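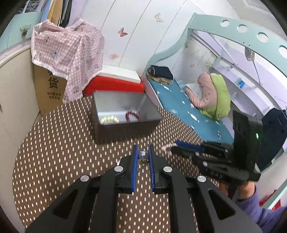 Figure 4. View from the camera on one of the two hand-held grippers during the bead task. The fingers hold a clear glass ball on its small beaded base; the tray on the mat contains cream-white beads and a red bracelet.

4.2 Home demonstration visits

The trials in Section 4.1 were run at a fixed bench in the Grullside laboratory, where the lighting, table height and background were the same for every session. To see how the collection method held up elsewhere, we arranged a series of demonstration visits to private homes in Birnitz. Each visit had two parts. In the first, a member of the project team showed the household how the paired grippers are held and how the fingers open and close. In the second, the person who had agreed to take part carried out short tasks with objects chosen from their own room.

We made 20 visits in all, the last on Saturday, January 10, 2026. Furniture was left where it stood. We asked only for enough clear floor to kneel or sit, and for a shallow tray or box lid to keep small items together. Figure 4 is taken from a visit in which the work was done on a patterned floor mat in a bedroom, with a grey metal tray as the work area. The background includes a loft bed, a wardrobe with butterfly decals, a cardboard box and a good deal of clothing and bedding. Backgrounds of this sort were not present in any of the bench recordings.

The bead task was chosen for the visits because it puts a heavy demand on finger alignment. A round, smooth object gives two flat pads a very small area of contact, and a slight difference in height between the pads is enough to turn it. In Figure 4 the ball lies between the ridged blue strips with the fingers almost parallel, the posture we recommend in the first part of the visit. The second gripper is held at an angle to the right and hides part of the bed. Occlusion by the other tool was common whenever both hands worked over the same tray, and we kept such recordings in the set.

Across the visits, 37 recordings were set aside before training. Most were rejected for loss of tracking when the operator leaned over the work area, and the remainder for recordings stopped too early. The median time from arrival to the first usable recording was around 20 minutes. Explaining the grip took up most of this period, and calibration took little of it.

Two limits should be noted. The households were recruited through a public open day held by the Brilura project the previous March, so those taking part had already shown an interest in the equipment. The tasks were also carried out near floor level in many homes, which gives a lower and closer view than the bench. We return to the effect of camera height in Section 5, where policies trained on bench data alone are compared with those trained on both sets.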